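夜な夜なやってるグリッパー自作の話、だいぶ溜まったのでまとめて書きます。長いです。お茶でも淹れてから読んでください(私はもう二杯目です)

前回の投稿を見てない人のために少しだけ。共同工房の一角を借りて、机の上で小物をつかむ二本指のグリッパーを作ってます。アームは中古の小さいやつ、指とリンクは自分で設計、制御の基板は去年から使い回してるもの。仕事ではないです。完全に趣味です

工房はNullimachという名前で、元は印刷屋さんだった建物の二階です。夏は暑いし冬は寒いんだけど、旋盤とボール盤があって、夜中まで使えて、隣の席の人がだいたい何か変なものを作っている。居心地がいいんですよねえ

8月はほとんど指のリンクで終わりました。平行に開閉するタイプなので、四節リンクの寸法がちょっとでもずれると、指先が閉じるときにお辞儀をするんです。最初に作ったのは見事にお辞儀しました。礼儀正しいグリッパー

原因は穴位置でした。図面では合ってるのに、樹脂で出力すると穴がわずかに小さくなって、リーマを手で通すうちに斜めになってた。手でやると斜めになる。中学の技術の先生にも同じことを言われた気がします

なのでボール盤に治具を置いて、穴は全部まっすぐ開け直し。治具を作るのに二晩、穴を開けるのは二十分。こういう配分になるのは毎度のことなんだけど、毎度ちょっとだけ悔しい

開け直したリンクで組んだら、お辞儀はほぼなくなりました。定規を当てて光にかざすとまだほんの少し傾いてるのが見えるけど、ペンや消しゴムをつかむ分にはわからないです。わかる人がいたらその人はたぶん定規を持ってます

で、ここからが今月の話。実機をいきなり動かすのが怖くなってきたので、シミュレーションを先にちゃんとやることにしました。怖くなった理由は、一度アームを机に思いきり突っ込ませたからです。机に凹みができました。工房の備品です。ちゃんと謝りました

「なんで今までやってなかったの」と言われそうですが、やってはいたんです。ただ、グリッパーの部分を灰色の箱で代用してた。箱なら当たり判定も軽いし、アームの動きを見るだけなら十分だと思ってたんですよね。指の付け根がどれくらい出っぱってるかなんて、箱は教えてくれません

物理シミュレータは知り合いに勧められたStisamierというのを使ってます。小さいソフトで、説明書も短くて、その短い説明書がけっこう大事なことを書いてないので、半分は勘です。でも動作は軽くて、うちの古いノートPCでもなんとか回る。ファンはずっと唸ってるけど

モデルの書き出しがまず一苦労でした。CADから出したメッシュをそのまま読み込ませたら、片方の指だけで三角形が1,873個。多いのか少ないのか最初はわからなくて、そのまま衝突判定に使ったら、動きがパラパラ漫画になりました

見た目用と衝突用のメッシュを分けましょう、というのはいろんなところに書いてあるんです。書いてあるのに、やらない。面倒だから。で、パラパラ漫画を見てからやる。今回もそのとおりの道を歩きました

衝突用は凸形状をいくつか組み合わせて、723個まで減らしました。もっと減らせるはずだけど、指先のパッドのところだけは形を残したくて。ここがつかむ相手に触る部分なので、丸めすぎると実機と違う滑り方をするんです

その次にはまったのが単位。CADはミリ、シミュレータはメートル。これも知ってた。知ってたのに、読み込んだら画面が真っ黒で、三十分くらい描画設定をいじってました。巨大なグリッパーの内側にカメラがいただけでした。クジラに飲まれた人の気持ち

それから関節の軸。左右の指を対称に動かしたいから、片方の軸の向きを反転してコピーしたつもりが、リンクの一本だけ反転し忘れていて、閉じる指令を出すと右は閉じて、左は途中で自分の付け根に折れ込んでいく。見ていてなんだか痛そうで、慌てて止めました

このとき助けてくれたのが、オンラインの勉強会で知り合ったMilan Hoekstraさんです。画面共有したら五分で「三番目のリンクの親が違うよ」と。私は二晩それを見ていたんですけどね。人の目ってすごい。あと私の目は夜十一時を過ぎるとだめ

Milanさんにはもうひとつ教わりました。従動側の関節はモーターで動かさずに、拘束条件で主動側についていかせること。全部の関節に指令を出してると、数字の上では合ってるのに、互いに引っぱり合って細かく震えるんです。うちのグリッパー、ずっと寒そうに震えてたんだけど、これでぴたっと止まりました

お礼に何か送りますと言ったら、日本のネジの規格表が欲しいとのこと。紙のやつ。喜んで送りました

環境のほうは、木目の天板と茶色の床。木目のテクスチャは最初どうでもいいと思って単色の板にしてたんですけど、単色だとグリッパーがどれだけ動いたのか目で全然わからない。模様があると、動きがすぐ見えるんですよね。画像から位置を推定する実験もそのうちやりたいし、のっぺりした机は現実にはあまりないし

視点は手首の側から指先を見下ろす位置にしました。実機でも同じ場所に小さいカメラを付けるつもりでいて、先にこっちで、何がどれだけ視界を塞ぐか確かめておきたかったんです。外から眺める視点だと格好いいんだけど、格好いい以外の情報があまりない

指を開いた状態でも、手前のリンクと本体で画面の下のほうがけっこう埋まります。つかむ物に近づいたときに、つかむ物が見えないと困る。カメラをもう少し上げるか、傾けるか。ブラケットをあと二、三種類は刷ることになりそうです
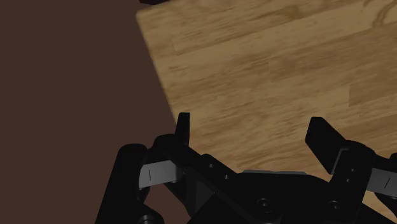
ブラケットの話を続けると、上げるほうは手首を大きく曲げたときに前腕とぶつかりそうなので、傾けるほうを先に試します。角度を変えられるように長穴にしようかと思ったけど、長穴は締めたつもりで必ず緩む(私がやると)。なので角度ごとに別部品で刷って、決まったらそれを残す作戦でいきます

あと、机の端の扱いも考え中です。指先が天板の縁に近いところまで行くと、高さの情報が急に変わるので、計画のほうが慌てて変な軌道を出すことがある。今は縁から内側に余白をとって、そこより外には手先を出さないようにしてます。ただ余白を広くとると、今度は作業できる場所がどんどん狭くなる。台所が狭いのに物を端に置くなと言われてる感じ

摩擦係数もまだ決まってません。指先のパッドには薄いゴムシートを貼る予定で、Tokarzというお店で端切れを詰め合わせで買いました。硬さがばらばらの詰め合わせで、どれがどれか書いてない。こういう買い物をするから長くなるんだ……

仕方がないので板を傾けて、滑り始める角度を測る、昔ながらのやり方で一枚ずつ測ってます。スマホの傾斜計アプリと、まな板と、ゴム。家族に「何の料理?」と聞かれました。柔らかいほうがよく止まるんだけど、柔らかすぎると指先の位置がふにゃっとずれるので、真ん中くらいのを使おうかな

お金の話も少し。今月買ったのは、ベアリングと、さっきのゴムと、Sorkineの小さいサーボがひとつ。サーボは予備です。前のを焦がしたので。焦げたときのにおいは何度嗅いでも胸がきゅっとなりますね

重さも量り直しました。指とリンクとパッドの台座まで含めて、178グラム。前の設計より軽くなってるはず、と思って昔のメモを探したら、「重さ:そこそこ」とだけ書いてあって、比べられませんでした。過去の自分へ、数字を書いてください。単位も書いてください

シミュレータに入れる慣性の値も、このあいだまで適当な数字でした。CADで材料を設定すればすぐ出てくるんです。樹脂の充填率を考えると、そのままの値だと重くなりすぎるので、量った重さに合わせて密度のほうを調整しました。これだけで止まり際の揺れ方がぐっとそれらしくなって、ちょっと感動した。地味な作業ほど効くなあ

把持の試験は、まず四角い積み木を置いて、上から降りて、閉じて、持ち上げて、離す。これだけを18回やるスクリプトを書きました。置く位置と向きを毎回少しずつ変えて。いちばんよくある失敗は、積み木が斜めを向いてるときに角をつまんでしまって、くるっと回って逃げるやつです

回って逃げる積み木を見てると、悪いのは積み木のほうじゃないかという気がしてきます。そんなわけはないので、降りる前に手首を回して向きを合わせる処理を書いてるところです。向きは今のところシミュレータから正解をもらってるけど、いずれはカメラで見て決めたい。先は長い

実機のほうはカバーを外したまま、棚の上で待ってもらってます。配線をやり直したいんですよね。今は手首を回すと線がつっぱって、根元のコネクタに力がかかる。ばねみたいな巻き方にするか、素直に長めにとって留めるか。巻くほうが見た目はかわいい

やったことある方、線の逃がし方をぜひ教えてください。手首が一回転近く回る構造で、中は通せません。軸の中心はもうボルトで埋まってしまってるので……設計した人を呼んできたい。私です

2024年9月29日の時点では、ここまで。次はブラケットを刷って、ゴムを貼って、それから配線。順番は気分で入れ替わると思います

そうだ、前に質問をくれた方、返事が遅くなってごめんなさい。リンクのピンは3ミリの平行ピンで、片側だけ軽く圧入、反対側はすきまばめにしてます。両方きつくするとリンクがしぶくなって、開閉が途中で引っかかります。うちはそれで一回ばらしました

それと指を長くしたいという話、長くするのは簡単だけど先端のがたつきもその分大きく出るので、先にピン穴の精度を見てからのほうがいいと思います。図面は整理できたら載せますね。寸法線がまだ私にしか読めない状態なので、もうちょっとだけ待ってください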